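Subject: Re: [wordgames] Pulberg two-letter list, and house rules for the 20-tile game

On Saturday the Sornell branch wrote:

> We tried the short game with 20 tiles each and it went over
> really well, but half the room was using the old word list
> and half the new one. Is there a version we can all print?
> Also, does anyone still play with the 500 cap, or was that
> just a Floltberg thing?

Oh, I'm so glad you tried the short game! We've been playing it in Pulberg since the spring and I can't get enough of it. You get all the fun of a crowded board and you're still home in time for supper (well, nearly).

On the word list: yes, please, everybody print the new one. It has 849 entries on one sheet, two-letter and three-letter words together, and it fits if you turn the page sideways and set the margins small. The old sheet is missing a whole run of words under Q and Z, so if yours stops after ZOO you have the old one. I keep mine folded in the lid of the box.

The cap did start in Floltberg, as far as I know. First player to 500 finishes the round and everyone else gets one more turn. We tried 1,000 once over two evenings and loved it, but you need people who can come back the next night, and somebody has to write the board down square by square. For a club evening 500 is plenty.

One thing we do differently: swaps are free on your first turn. It saves so much groaning over a rack of vowels! 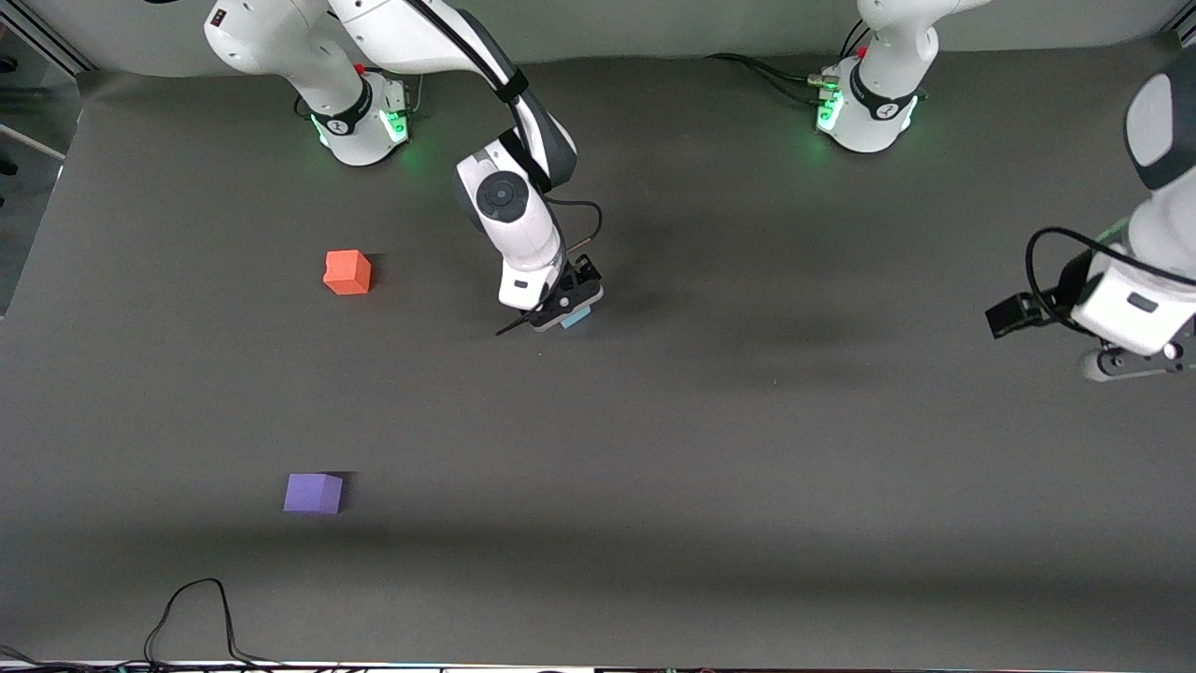

Were branch wrote back to me off list that free swaps slow the opening down too much, and they'd sooner let a player draw one extra tile and put one back. I haven't tried that yet but I love the idea, and we'll give it a go next time we meet.

Sornell, could you tell us how you handle challenges in the short game? We still take away the turn, and with so few tiles that feels pretty harsh to me.

Happy playing,
Pulberg branch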